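Gorkau River Walk and Hill Villages: two-day private tour

Shared 121 times | 16 comments

I've been running this one since my knees were better, and it's still the trip I'd put my own sister on. Two days, one night, a car for the long bits and your own feet for the good bits. I'm Yolandi Motaung, I do the bookings and about half the guiding, and if you get me you'll also get my opinions on soup (sorry in advance!).

Pick up is at 7:30 am from your hotel in Gorkau, or from the bus station if you're coming in on the early coach. Tell me which when you book, please, they're on opposite sides of town and the one-way streets are a pain. We drive out along the river for a little over an hour and stop at the old ferry landing, where there's coffee and a bathroom. Then we leave the car and walk upstream to the Ruddock footbridge. The path is flat most of the way, with one rocky stretch where I'll make you put your phone away.

Lunch is in the village on the far bank. It's a set meal, usually fish, and there's always a vegetable plate if you ask me the day before. After that it's up the hill by car to the chapel and the lookout, 1,769 feet above the valley floor, and if the clouds behave you can see both bends of the river from the wall. I've had people stay up there so long that we got to dinner in the dark, which is fine by me.

The night is at Proltico House, a guesthouse with a big kitchen, thick blankets and really good bread. Rooms are doubles or twins. If you're on your own you get a room to yourself and I don't charge extra for it. Wi-Fi works downstairs and sort of works upstairs. Laundry is included too, one load per room, so pack light! 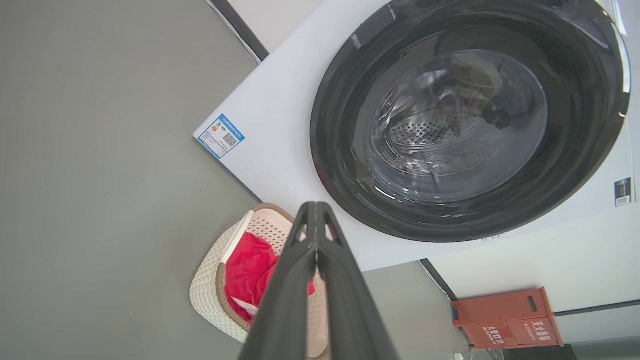 Laundry's included with your overnight stay.

Day two starts slower. Breakfast runs from 7 to 9, then we drive to Skarnex, the upper village, for the weekly market if it's on, or the weavers' lane if it isn't. Musa Ibrahim takes over as guide here. He grew up two doors from the well and he'll get you into courtyards I've never managed to get into myself. You'll have a couple of hours to wander, and then it's the scenic road home, with a stop for photos at the gorge. Back at your hotel by 5 pm or so, traffic willing.

Price is $228 per person for two or more people. That covers the car and driver, both guides, the room, breakfast, both lunches and the chapel ticket. Dinner isn't in there, and neither are tips or drinks. Kids under six come free if they share your bed.

Bring proper shoes (the rocky stretch eats sandals), a rain jacket, some cash for the market and a warm layer for the lookout. October is my favorite month for it, cool and clear and hardly another car on the hill road. In early spring the lower path can flood, and then we swap the river walk for the ridge trail. Same length, more climbing.

You can cancel free up to five days before. Inside five days I keep the room cost and send the rest back. To book, use the form or just write to me with your dates and how many of you there are, and I'll get back to you by the next evening.

Page updated February 15, 2020

You might also like
Gorkau Old Town evening walk with street food
Ridge trail day hike with Musa
Skarnex market half-day by car
Three-day river and lakes tour
Airport transfers to and from Gorkau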